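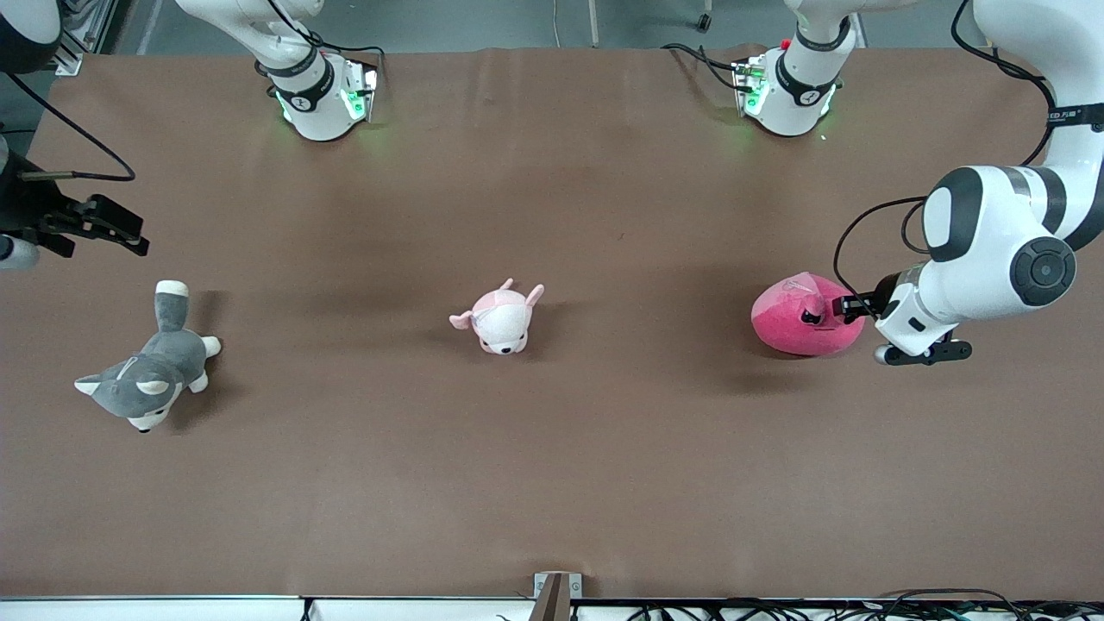 Toy Library and Mending Team, Vustham Family Centre

Progress report to the Pivance Fund, covering the spring up to the end of June

Hello all, and thank you again for the grant. I promised to keep these reports short and I'm going to try, but there's a fair bit to tell you this time!

The big news is that the soft toy shelves are open. You'll remember from my last report that we had bags of plush toys stacked in the back corridor and no proper way of checking them over. We now have the long table covered in brown paper (so much easier than wiping it down, we just pull off a fresh length) and every toy goes across it before it goes out on loan. Seams, eyes, tails, labels, then a card with its name on. The grey and white husky is already a favourite, and the little pale pink pig is booked out well into the summer. The bright magenta one with the pointed tip is still waiting for a name. The children at the Jallen playgroup have been asked for ideas and so far they can't agree whether it's a raindrop or a radish.

We said we'd have 100 soft toys ready to lend by now and we do, which I'm very pleased about. Another 27 are in the mending basket, mostly split seams and a few missing eyes. I'd hoped to have those finished too, but we ran out of the strong thread in May and the replacement took ages to come.

Spending so far is £2,194. Most of that went on the shelving and the washing machine, with the rest on thread, stuffing, brown paper and loan bags. The washing machine cost more than we'd budgeted for (the cheaper one wouldn't fit under the worktop) so I've moved a bit across from printing. I hope that's all right. Do shout if you need the receipts before the final report, they're all in the folder.

The Chuensuk branch opened its own toy shelf in April and it's going nicely, though the room is cold and families don't stay long. We're looking into a heater. Six families there have joined so far, and I'd like that to be a good few more by autumn.

Still to do: finish the mending basket, print the new loan cards, and sort out somewhere dry for the spare stuffing. The next report will be with you in September.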